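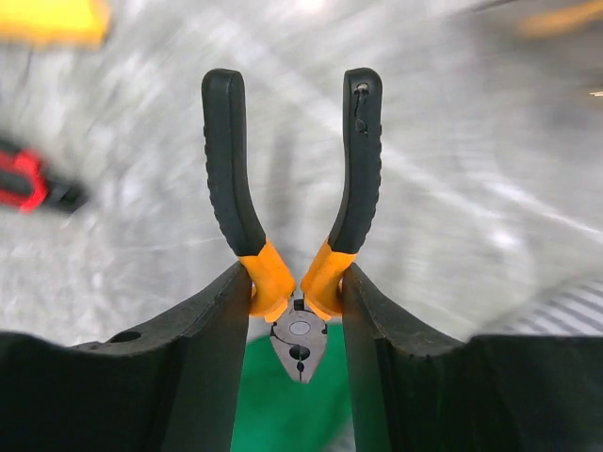 Fig. 2. Diagonal cutting pliers held at the head, handles up.

1. Clamp the tool below the grips. Caution: keep hands away.
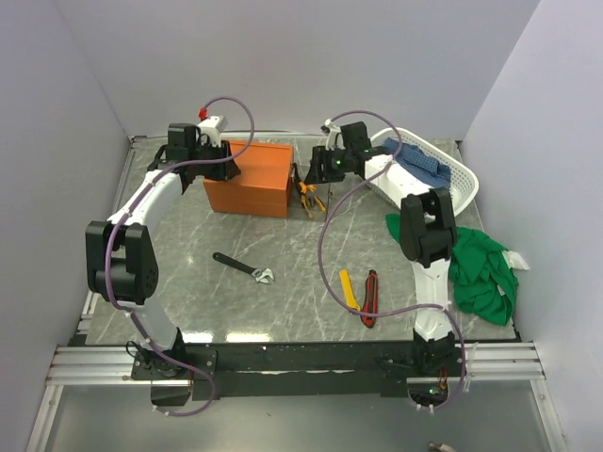

Fig. 3. Both robot arms at the table.

2. Run the same pick with each arm – change only one setting. 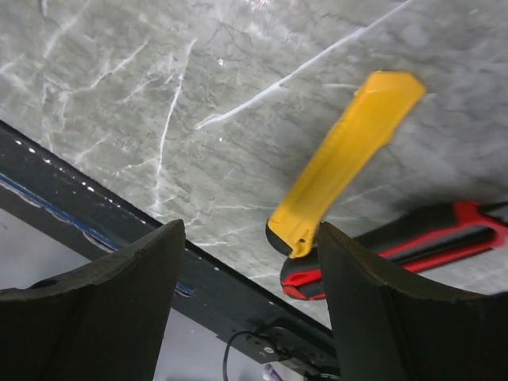 2.5 Slim tools

3. Open the fingers fully before you go down to a knife.
Note: write down each missed grip.
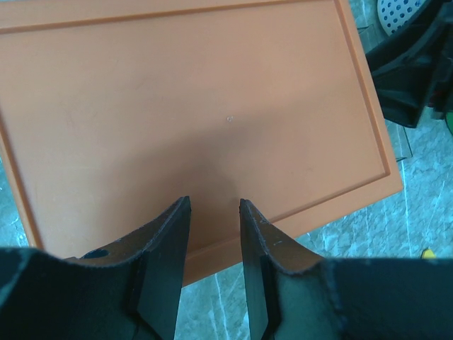 Olvera wrote to us that flat parts need a slower approach, and that step 3 should mention this.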